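Udard Hand-Guiding and Remote Teaching Kit - Review 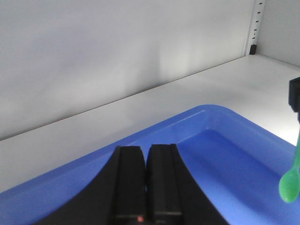
Can one person teach a robot arm a simple kitchen chore with this kit?
One person is enough, provided the job needs a single arm at a time. For anything with two arms you will want the paired controllers, sold separately under the Clendow name.

I bought the Udard kit in July to teach pick-and-place jobs with plastic utensils and trays. In the box are a hand controller, a foot pedal, a mount for a wrist camera and a license for the Esach recording software. The printed guide is short and skips the pedal completely.

Setup took 2 evenings. Most of that went to matching the controller's directions to the arm's. The software lets you flip each axis, but the setting is buried three menus down and resets after an update. Write yours down.

There are two ways to teach. You can push the arm through the motion by hand, or drive it with the controller from a chair. Guiding by hand is easier to learn, but my own hand kept getting into the wrist camera's view, and I threw out a lot of those takes. With the controller the recordings are cleaner and slower. My best spoon run took 19 seconds by hand and 23 by remote.

Grip control is the strong point. The trigger has a long pull and closing the fingers on a thin handle feels predictable. Wrist rotation is weaker. Turning a spoon bowl level over a tray takes small corrections, and every one of them ends up in the recording.

The pedal starts and stops a take. It works well but slides on a smooth floor - I stuck mine down with carpet tape.

I also tried the older Ibarra controller. It is lighter and costs less, but the trigger is either open or closed with nothing between, so I went back to the Udard.

Pros: trigger, clean recordings, easy trimming of takes
Cons: axis settings, thin guide, short cable on the pedal

3 out of 5. I would go to four if the axis settings stayed put.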